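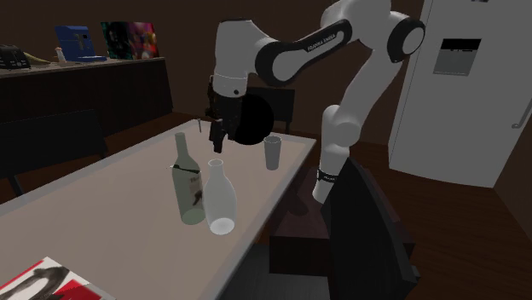
1월에 프라칸스테드에서 열린 자동차 열쇠·잠금장치 부품 전시회에 다녀왔다. 개장은 오전 10시였고 입장권은 현장에서 샀다. 먼저 들른 곳은 블랭크 키를 만드는 폼우드 부스였다. 접이식 리모컨 케이스와 비상키 날을 차종별로 걸어 두었는데, 품목이 2,000종이라고 했다. 담당자 초이 스치에 씨에게 최소 주문 수량을 물으니 품목당 300개부터이고, 처음 거래하는 업체는 섞어서 주문해도 된다고 했다. 납기는 8주다.

마테오스는 절단기를 가져왔다. 이냐키 세구라 씨가 내측 홈 키를 깎아 보였고, 절삭 날 교체하는 순서도 알려 주었다. 소음은 우리 가게에서 쓰는 것보다 작았다. 다만 지그가 별매라 견적을 따로 받아야 한다.

오후에는 플렌턴의 도어 실린더 분해 강습을 들었다. 강사는 카오 세윙 씨. 웨이퍼를 번호대로 맞춰 끼우는 실습이었는데 스프링을 두 번 놓쳤다. 교재는 영어판만 있었고 한 부 얻어 왔다.

주차장은 점심 전에 이미 만차였다. 목요일까지 열리니 차를 가져갈 사람은 일찍 가는 게 좋겠다. 폼우드 단가표는 메일로 받기로 했고, 도착하면 게시판에 올리겠다.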